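We use cookies to keep this site working. Accept | Settings

Alora G2 Hand-Held Gripper
For recording garment folding in laundry and care-home linen rooms

The Alora G2 is a two-finger tool with a built-in camera. Staff fold with it in the usual order, and the recordings are used to set up the Pulix folding cell. The finger pads are angled blades, suited to knitwear and other soft goods. Lay the garment flat, front up, with the sleeves out to the sides before the first grip.

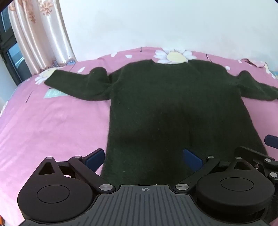 Green crew-neck sweater laid out on a daisy-print sheet, G2 at the hem.

A new garment type needs 152 recorded folds before the cell will accept it. Most sites spread these over 14 shifts. Printed bedding is allowed as a work surface - plain covers are not required.

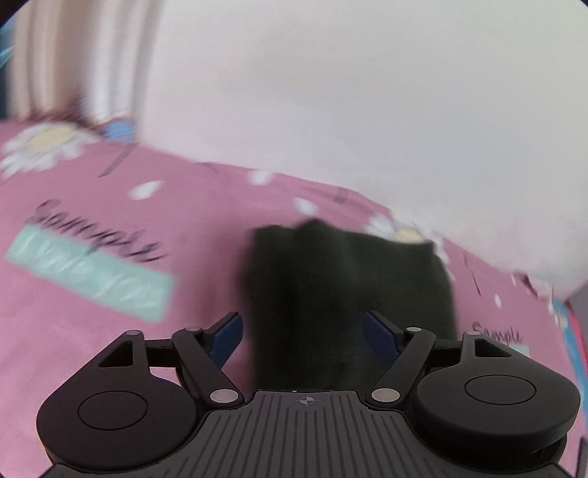 Folders keep their posts during changeover. Sorting, stain checks and repairs stay manual, and one person per shift is assigned to recording. Kaufmann brackets fit the G2 without an adapter.

Service interval: 2000 grip cycles
Spare pads: sold in pairs
Operator training: one shift, on site
Lead time: 31 days

Firmware from January or later is required for Pulix export. Older units can be returned to Gendum for updating.

Contact | © 2025 Gendum | Back to top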